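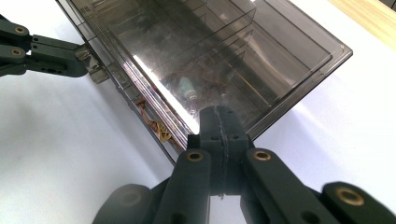
The gray divider box, with the small green bottle still in it.

17 Dec 2024

I bought the gray box from Reinholz a few years ago, when I thought every small thing in the apartment would get its own slot. It has thin upright dividers and you can see through the sides, which sold me on it. For a while I kept sewing thread in the slots. Then it moved to the hall closet and became the place for whatever I had in my hand.

On Sunday I put it on the white table and started sorting. The thin brown strands went into an envelope. Some of that lot may be good for tying up plants in spring, so I didn't throw it out. The pale green bottle has no place yet. I think it came with the travel set I bought in Otside, but I can't find the rest of the set.

A new box the same size is 18 dollars now, so I'm keeping this one. I washed it in the sink with dish soap and an old toothbrush. The corners between the dividers take the longest. The whole job took 90 minutes, including a trip to the basement for envelopes.

Batteries are going in next, the small ones only. The big ones can stay in the kitchen drawer. I still have the shelf above the coats to do before the end of December.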